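请教各位：老婆婆留下的绗缝被子到底能不能机洗？

棉线与顶针论坛 » 拼布绗缝 » 养护与修补

楼主：南窗晒棉花
发表于 Nov 12, 2025

各位姐妹兄弟好，潜水好几年了，第一次开帖，说得啰嗦的地方请多包涵。

事情是这样的。我婆婆八月份搬去和我大姑姐一起住，收拾老房子的时候翻出来一床绗缝被，是她年轻时候跟着厂里的几位师傅学着做的，前前后后缝了两个冬天。她说她现在盖不动这么重的了，就给了我。我当时抱在怀里眼眶都有点热，因为我自己缝东西就是跟她学的，从锁扣眼开始，一点一点教出来的。

被子是纯棉面，里面铺的也是棉花，不是现在那种化纤棉。在樟木箱子里放了38年，味道嘛，大家可以想象，樟脑味加一点老柜子的味道。边上有几块黄渍，包边有一段磨得起毛了，别的地方针脚都还结实。

我先生说扔洗衣机里转一圈就好了，我没敢。想问问大家，这种老棉胎的绗缝被能下水吗？要是手洗，用什么洗剂？黄渍还有没有救？

1楼：顶针不离手
千万别机洗！！我吃过亏的。我外婆那床也是老棉花，洗衣机转完拿出来，里面的棉花全跑到一头去了，中间薄得透光，我坐在阳台上差点哭出来。老棉胎的绗缝间距一般都大，一甩就跑。你先拍拍灰，阴天拿出去吹风，能不下水就不下水。

2楼：Mahfuz Munasinghe
楼主好，我在这边读书的时候跟房东太太学的拼布，中文打字慢，请谅解。我觉得先看绗缝线的距离。如果两条线之间不到一个手掌宽，棉花不太会跑，可以用浴缸泡洗。如果比手掌宽，我同意楼上。还有，要先试颜色：白棉布沾一点水，按在深色的地方，按一会儿，看有没有掉色。每一种颜色都要试，红色和藏青色特别要小心。

3楼：阿棠的缝纫间
我要唱个反调哈，大家别打我。我这些年给客人洗过的旧被子不少，机洗没有那么可怕，可怕的是脱水和搅拌。滚筒、冷水、手洗档、30度以下、套大号洗衣网、脱水关掉，出来以后拿大毛巾卷着压水。我自己家里用Wollau的中性洗剂，倒一点点就够，泡沫多了反而漂不干净，残留在棉花里将来更容易发黄。

4楼：顶针不离手
回阿棠：你洗的是客人近些年做的吧？人家楼主这是老物件呀，缝线放了这么多年，看着结实，泡了水一拉就断的我也见过。再说湿棉胎多重啊，滚筒一抬一摔，能不扯吗？我不是说你手艺不好，我就是心疼东西。

5楼：阿棠的缝纫间
老的也洗过，不过你说线会脆，这个我认，确实要先检查。楼主可以挑一处不显眼的角落，用针尖轻轻挑一下缝线，再稍微拽一拽，一拽就断的话就谁的话都别听了，只吹风不下水。

6楼：Malathi Kaimal
黄渍我来讲两句。老棉布上的黄多半是时间久了氧化出来的，也有当年没漂干净的肥皂。不要用含氯漂白水，棉纤维会烂，而且洗完看着白，过一年黄得更厉害。我的办法是氧系漂白粉加温水，先在同色的碎布上试，再用软刷子蘸着在黄渍上点，点完用清水一遍一遍地吸。急不得，我有一床做了整整7个晚上，一边听广播一边点，倒也挺享受的。

7楼：南窗晒棉花（楼主）
谢谢大家！一觉醒来这么多回复，心里暖暖的。我照Mahfuz说的量了，绗缝线大多比手掌窄，靠近被头那一带宽一些，真是不上不下。线也挑了，角上那几针拽着没断。颜色试到藏青那块，白布上有一点点蓝，淡得很，可是有。这下我更犹豫了。

另外想问，平时铺床上会不会晒坏？我们家卧室下午光线很足，我又喜欢铺得平平整整的，看着心里舒坦。

8楼：顶针不离手
藏青掉色就别泡了，真的，听我一句。泡一晚上起来，白底子全给你染成灰蓝的。

9楼：Bastien Delaunay
关于晒的问题，我太太是绗缝迷，家里的床长年铺着一床，所以我也算半个受害者，哈哈。棉布最怕固定一面长期对着窗，过几年你掀开枕头那块一看，颜色深浅完全两样。我们家的做法是每隔一阵子调个头，再隔一阵子翻个面，出太阳最厉害的那几个钟头拉一层纱帘。老被子嘛，我会建议平时铺一床新的，老的过年过节拿出来亮相。 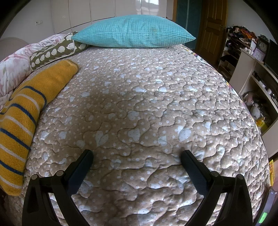 而且铺的时候别使劲往床垫底下掖，四个角天天被扯，包边最先坏。松松地搭着就很好看，绗缝的那种鼓鼓的纹路也不会被绷平。收起来的时候不要总沿着同一条线折，折痕里的布会先断，能卷就卷，中间塞一条旧床单垫着。

10楼：阿棠的缝纫间
Bastien说的调头翻面我举双手赞成！收纳再补一条：别用真空袋，棉花压扁了就起不来了。也别直接贴着木板放，外面包一层洗过的白棉布，透气。

楼主那块藏青，既然掉色，我改口了，整床别泡。拿纱布蒙在吸尘器吸头上，开最小档，隔着布慢慢吸一遍灰，正反都吸，味道能去一大半。剩下的黄渍只在白底子上局部处理，离藏青远一点。

11楼：Malathi Kaimal
我不太赞成吸尘器，再小的档也有拉力，包边起毛的那段尤其不要碰。铺在床单上晾，勤翻动，慢一点而已。味道重的话旁边放一碗小苏打，别撒在被子上，撒进去很难弄出来。

12楼：路过的针插
弱弱问一句，这种老被子送去专门的店里修复要多少钱呀？我妈也有一床。

13楼：阿棠的缝纫间
看破损程度，差得很远。我上回只换一圈包边，连工带料约2,000，手工慢，一针一针来的。你妈妈那床可以另开个帖子把破的地方说清楚，大家帮你看。

14楼：南窗晒棉花（楼主）
来汇报一下。最后决定不下水了，趁这几天有风，阴凉地方晾着，翻了好几回面，樟脑味淡了不少。吸尘器我没敢用，阿棠别生气呀。包边起毛那段，我打算找一条颜色接近的旧棉布裁斜条包在外面，原来的不拆，我婆婆当年的针脚我舍不得动。

昨天打电话跟她说了，她在那头笑，说当年哪有这么多讲究，脏了就抬到河边去捶，哈哈哈。她还让我看看被角里面有没有一针红线，说那是她师傅教的，收针都用红线。我晚上打着手电找了半天，还真在左下角找着了，短短的一截。

15楼：顶针不离手
哎呀，那一针红线你包边的时候可得留个口子露出来！斜条裁宽一点，到那个角上折进去就行，裁之前先把旧棉布过一遍水缩一缩。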